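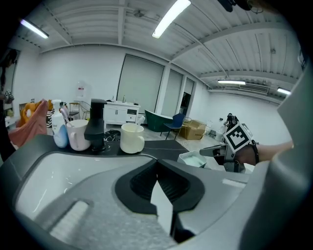

I've been trying out the Jultora handheld gripper kit for our group, and this is the checklist I ended up with after going through two sets of the thing on our bathroom counter setup. Marwan Hijazi asked me to post it with my comments left in, so you get the grumbling too. The kit is a pair of grippers, wrist straps, marker cubes and a charging case, and the trial unit came to us through Wostar. My first worry was the strap, and I'm happy to say it sits snug on the wrist with the gripper held out level over the little white bin, cube on top and facing where it should. The cube leans a bit, though, and that gets its own line further down!

BEFORE POWER ON

1. Housing, both units. OK.
No cracks, no sharp seams. I ran a fingernail around every join and only found one rough spot, near the trigger on unit B. Sanded it.

2. Finger pads seated and clean. OK, with a note.
The ribs collect soap film like you wouldn't believe. Wipe them with a damp cloth before every session. Nour Abu Hammour tried alcohol wipes and the pads went tacky for an hour.

3. Wrist strap and buckle. OK.
Fits small hands and big ones. I'd still like a second hole punched closer in.

4. Marker cube tight on its mount. FIX.
One screw, and it works loose (mine did, twice). Check it by hand, no tools, and if it wiggles at all, snug it up. Ask Wostar for the longer screw — they have them, they just don't put them in the box.

5. Battery contacts. OK.

AREA CHECK

6. Cables off the walking path. FAIL on first pass.
There was a nest of black ones on the floor by the counter, right where your foot wants to go when you reach. Tape them or tuck them. I don't care which, but do it before anybody puts a backpack on and can't see their feet.

7. Liquids. OK, with a note.
Keep bins shallow and low on the fill. The manual says the housing is splash safe. I'm taking that as "don't test it."

8. Lights and blinds. OK.
We ran with the ceiling tubes on and the shades down and the tracking stayed happy. Raise the shades in July and I bet it's a different story.

GRIP CHECK

9. Square container, rim hold.
My favorite test, and the one I'd do if you only have time for one. Close on the rim, lift, hold for 26 seconds, set down. Do 14 in a row per unit. We had one slip in the whole lot, on unit A, and I blame me.
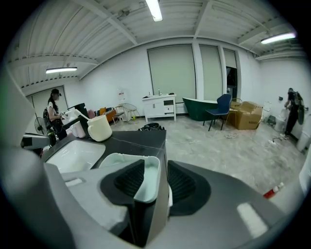 Item 9, white square container held between the fingers.

10. Tall thin handles. NOT DONE.
Ayman Rizk wants toothbrushes added. Fair enough, they're already in the mug.

11. Release. OK.
Trigger springs back fully, no sticking. The maker claims 2000 cycles before the spring needs a look, and I got nowhere near that.

PACK UP

12. Pads wiped, straps hung up, batteries out. OK.
The case latch is flimsy. At 590 for the kit I'd expect a better latch, and I've told them so.

Still open: items 4 and 10. Cables are down to Ziad Fakhoury, who has the good tape. If you've used the Trullgate version of this kit, tell me how its cube mount holds up, I'm curious.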